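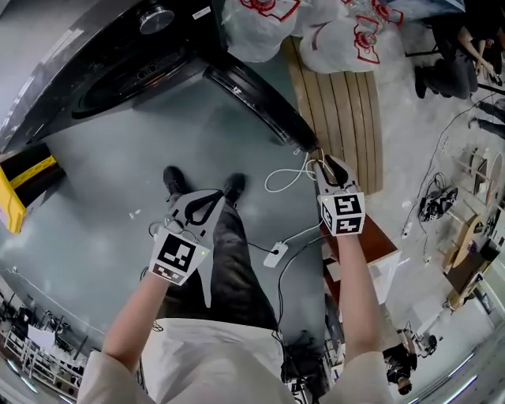

The heater in our old Plilitz hatchback never bothered me until I had to share it with three cold classmates, one of our testers told us, and that remark pretty much set the course for this whole report on cabin warm-up in small cars. We drove 13 short trips in November, always at 8 in the morning, with the fan on its middle setting (we did argue over that!). The Ako wagon was our favorite by a mile, though the Miltex had much kinder seats and warmer vents for the folks in back.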